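I have been promising a write-up of the gripper finger comparison since November, and my friend Morag Chisholm has now asked me twice where it is, so I made a big mug of tea and sat down to do it properly.

The question was simple enough. We had two sets of black fingers to try on the Franka – the Rebane ones, which are stiff, and the Gevell ones, which give a little when they close – and I wanted to know which was kinder to a glass pot lid. Lids are horrible things for a gripper! The knob is small, the glass is slippery, and if you come in even slightly crooked the whole thing tips over onto its rim and you get to start again. 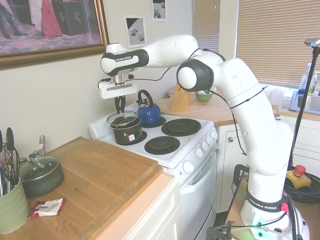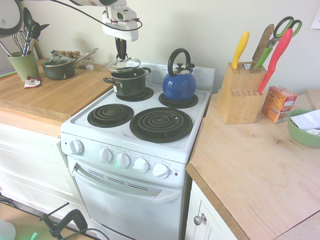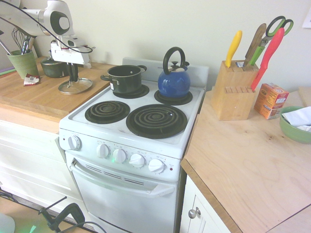

*The arm and the glass lid, at three different moments.*

I ran 229 tries with the Rebane fingers and 196 with the Gevell ones (I meant to make it even, but my patience gave out before the numbers did). The soft pair won on the first grab, and by more than I had expected. They sort of settle around the knob, even when the approach is off by a hair. The stiff pair was better at putting the lid back down, though, and I went back and forth for a whole evening over which of those I cared about more.

I also swapped the controller partway through, from the old Uleck box to the Nustemura, and had to throw out a day of runs and do them over. My own silly fault. The Nustemura is smoother on the way down, and I no longer hold my breath when the fingers get near the glass – well, not as much.

For now the Gevell fingers are staying on. Next up is the kettle handle, which Morag thinks will be easy, and I have my doubts.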